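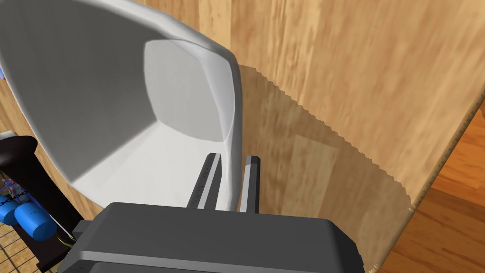
Chapter 5
Planning the Purchase of a Gripper

Many small companies begin with the robot arm and think about the gripper at the end. In my opinion this order is wrong. The arm gives you reach and strength, but the gripper decides which parts you can hold, and so it decides how much work the machine can do for you.

We use cookies to remember your reading position. Accept | Settings

Let us take the case of Loltulik, a workshop which wanted to automate one packing table. Its manager, Olaia Arrieta, asked for two offers. Ruiz-Ortega offered a gripper with two parallel fingers for 800 euros. Udska offered a model with changeable fingers for 2000 euros. The first price looked better, but the workshop handled 50 different parts, and many of them had curved edges. Each new shape could require new fingers, and these were not included in the offer.

Before you ask for a price, you should prepare a list of your parts, with the weight and the widest dimension of each one. Then you can test the most difficult parts in simulation, before any money is spent. Arrieta chose 5 parts for this test.

In this chapter we study how to write such a list, how to compare offers, and how to put spare fingers and training hours in the budget. We start with the list.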